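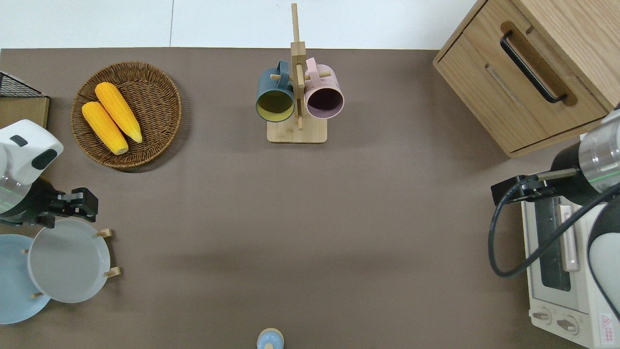

Mug tree at the back, plate rack at left, toaster oven at right under the oak cabinet.

# Countertop layout, Sirnbridge test kitchen

Notes and pictures by Ifigeneia Raptis, 11/08/2026. The layout is the second revision of the one drawn up in July for the Pleldale apartments, where the kitchens are small and most storage has to sit on the counter. The brown top is kept as the working surface. Items used at every meal go toward the edges, and the center is left for preparation.

**Mugs.** The tree has a flat rectangular base and a single post with short pegs. Mugs hang by the handle with the opening down. The two in use are dark teal with a yellow interior and pale pink with a dark purple interior.

**Plates.** Stored upright between pegs in a wooden rack. The footprint is smaller than a stack, and the plate at the back can be pulled without lifting the others.

**Produce.** A round wicker basket, currently with corn. Anything that needs cold storage stays out of it.

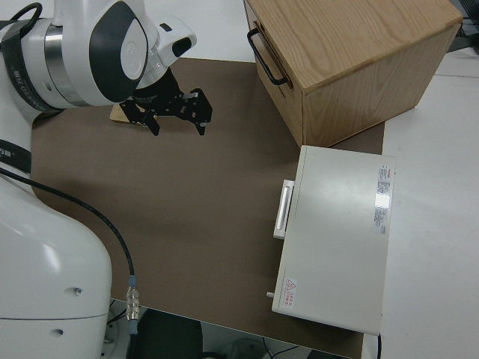

**Drawer cabinet.** The Ireck plan put this unit on a wall shelf. On the counter the drawer is easier to reach, but it takes up a corner that the first revision left open. Deligiannis has asked for the shelf version to be priced again – unit 947 will be fitted that way for comparison.

**Oven clearance.** Check the manufacturer's sheet before fixing the position of anything next to the oven. The door needs its full swing, and plates should not be staged in front of it.

Revised drawings go to Pleldale in 10 days. Comments on shelf height should reach Sirnbridge before then.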